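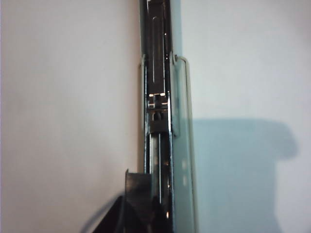
Print this page | E-mail this page
Search products Enter keyword or part no.

Skilier wrist camera kit, part 3566

Skilier sells this as a close-range camera for two-finger grippers, and the sheet promises "full view of the grasp." We have had one on the bench in Flirstead since September and would not put it that strongly. Pointed at a narrow metal channel, it picks up the thin rod inside and the bent wire bracket well enough. Bright edges throw small white glints, though, and the black finger takes up the lower left corner, right against the channel. If your part sits there, you will be guessing.

Skilier quotes focus down to 50 mm. Ours got soft before that. The Pasosell unit costs 137 dollars more and held focus better, but its cable is stiff and it needs its own controller.

Ľubomír Machala ran both on the same Shevchuk arm, 100 grasps each, and saw little difference in missed picks. He would spend the money on better fingers - so would we.

Mounting screws included. The bracket is extra, and the sheet does not mention it.

Page updated Friday, February 10, 2023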